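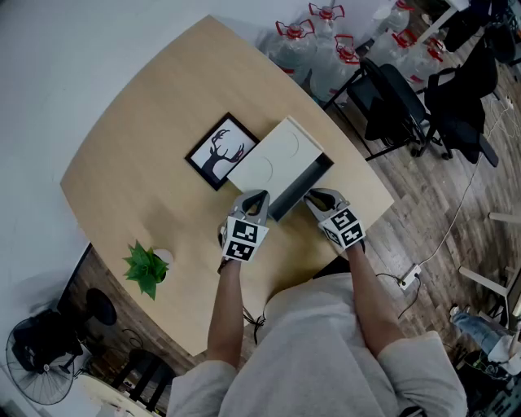 Print this page | E-mail this thread
Search forums: Enter keywords Go
Posted in Home & Storage, April, by kettle_row

Sorting old family photos — keep the boxes or not?

kettle_row: I have around 400 loose prints from my grandparents' place in Hillden. Most are in shoe boxes, some are in envelopes with nothing written on them. Should I put them in albums or keep them boxed? I want to get started on Sunday.

marshgate: Boxed. Albums take forever and the sticky-page kind ruins prints. I use the Monti card boxes, 3 of them, with paper dividers by decade.

dull_pencil: Disagree. My mother's boxed photos sat in a closet for 40 years. Once they went into albums people looked at them. Get the kind with corner mounts and skip the glue. 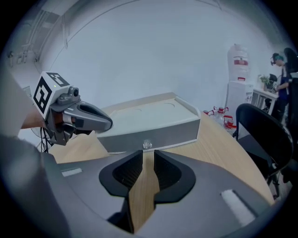
I would also toss the duplicates and the blurry landscapes before you buy anything. We cut ours by half.

marshgate: Please don't toss anything the first time through. I threw out a bunch of street views of Jukthorpe and later wanted them for the old storefronts.

kettle_row: The landscapes are most of what I have, so that would be a big cut. What do you write on the backs with?

dull_pencil: Soft pencil, lightly, near the edge. No ballpoint.

oatfield2: Do both. Pick 50 good ones for an album and box the rest. Burkenov albums are fine but the spine is weak — don't overfill them.

marshgate: I can live with that. Still wouldn't toss the duplicates. Mail them to cousins.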